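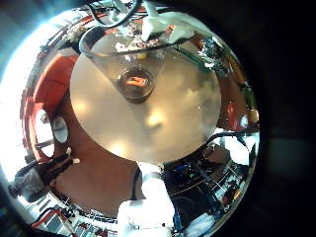 Words by the Fultwood automation desk, December 2021

The lead perception engineer at Gravedari would like to talk about the planner. I would like to talk about the clear plastic cup.

Gravedari sells Astach, a software stack that takes the feed from a small wrist camera and turns it into grasps. The brochure says it handles "everyday transparent objects". I ask what that means, and get a long breath down the line.

"It means we try," she says. "Depth sensors don't like clear plastic, so we don't use one at the wrist. We use a fisheye and we learn the rest."

Learn from what? The current model was trained on 780 demonstrations, of which 245 include something see-through. I suggest that is a small number for a word as big as "everyday". She doesn't argue.

"Marketing picked the word. I'd have said cups and a few jars."

The view the software works from is not a generous one. The lens bends everything, a round beige tabletop fills the middle of it, and the table's colour shows through the walls of the cup, tinted slightly grey. What stands out is the small orange object in the base. I put it to her that a network could get quite good at finding orange things and never learn a thing about cups.

"That's a fair hit," she says. "We had exactly that in March. Confidence looked beautiful until we took the coloured objects out. Then it was grabbing at air."

The fix, by her account, was to mask the contents in a share of the training images and make the model commit to a rim. She says it helped. On the last internal test, Astach completed 134 grasps on clear cups before the team stopped to change the calibration. When I ask how many it attempted, she says she would need to check. She had not got back to me when this was filed.

We move on to the background. The edges of a wide view collect cables, boards, bits of cloth and, off to one side, somebody's grey sleeve. I ask whether the planner treats an arm as an obstacle.

"The planner treats it as whatever perception hands over," she says. "If perception says nothing, the planner sees free space. There's a separate safety layer – Ekinci – and it doesn't listen to the network at all."

It is the most reassuring answer of the call, and it concerns the one component that has no learning in it. I say so. She laughs and tells me I'm not the first.

Version 13 is due to go to pilot customers next. I ask what she would want to see before trusting it with her own glassware.

"A different lens, the same cup, and no retraining," she says. "We haven't run that one yet."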